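The round table has landed

Well, it's in! Those of you who read the last newsletter will remember me moaning on about the old square table, the one with the corners that got me in the hip every single time I came through with a tray. It has gone to a good home in Irville (a family with teenagers, so I wish it luck) and we have a round one.

I found it in the Fastgate shop, right at the back behind a stack of bed frames, with a ticket on it saying 76 pounds and a stock number, 3647, which I repeated to myself all the way to the till so I wouldn't forget it and then found written on the underside as well. I'd gone in for a lampshade. I did not come out with a lampshade.

It's a light, yellowy wood, quite pale, with only a faint grain and a rim that's a touch darker than the rest. I did wonder about having something pale on top of our floor, which is a proper mixture, browns and greys and tans all in together, and for a week before it was delivered I kept holding bits of cardboard up against the planks and squinting. My worry was that it would look washed out. I needn't have fretted! The floor is so busy that a plain top is a bit of a rest for the eye, and with the white wall behind, the whole room feels lighter than it has done in years. The dark skirting stays, by the way. I know some of you voted for painting it white and I did read all the emails, but I like it, and I've done enough crawling about on my knees for one summer.

We had it in use the very same week it came, and it's just the right height for standing at, which the old one never was. You can get all the way round it too, with no corner to edge past, and small soft things don't get shoved off into the far reaches where only the tall people can get at them. 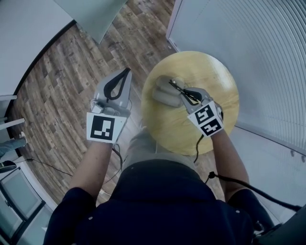
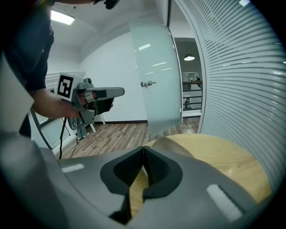

Looking after the top

Several of you have asked what I've put on it, and the answer is not much. The shop said it had already been sealed, so I've given it one thin coat of Oltomano wax, rubbed in with an old vest and left overnight with the window open. The smell is strong for a day (a bit like shoe polish and oranges) and then it goes. I'll do it again in September when we get everything out for the autumn clean, and I expect that'll be that until next year.

Day to day I wipe it with a damp cloth, wrung out hard, and dry it straight after. Please do use a mat under anything hot. I've bought 4 cork ones and they live in the drawer with the tea towels, and if you take one out, put it back there and not in the cupboard with the glasses, where I found two of them last Thursday after a lot of huffing.

One thing I would say if you're thinking of getting a round table yourselves: mark it out on the floor first. I cut a circle 100 cm across out of lining paper, laid it down and left it for a couple of days. It felt a bit daft stepping round a sheet of paper, but I moved it three times before I was happy. My first spot was bang in the middle of the route to the door and I'd never have spotted it just by looking.

Felt pads, please!

The floor has got through years of chairs being dragged about and I'd like it to get through a few more. I've put felt pads under the table, and there's a bag of spares for the chairs, which came from Þorgeirsson along with the new door stop. They're the stick-on kind. Clean the bottom of the leg first or they'll slide off sideways within a day and leave a gluey smear, ask me how I know. If you hear a chair squeak, that's the one that needs doing.

While I was down there I had a good look along the planks and they're in better nick than I'd thought. A few scratches, and one mark near the wall that I can't shift with anything. I've tried warm soapy water, a pencil rubber and a tennis ball on a broom handle (a tip from a magazine, and fun, but no use whatsoever). If you've got a trick for scuffs that doesn't involve sanding, drop me a line and I'll try it on a corner first.

Still wanted: one lampshade, cream or white, not too frilly. I'm back in Fastgate next week and this time I'm going straight to lighting with my eyes on the floor.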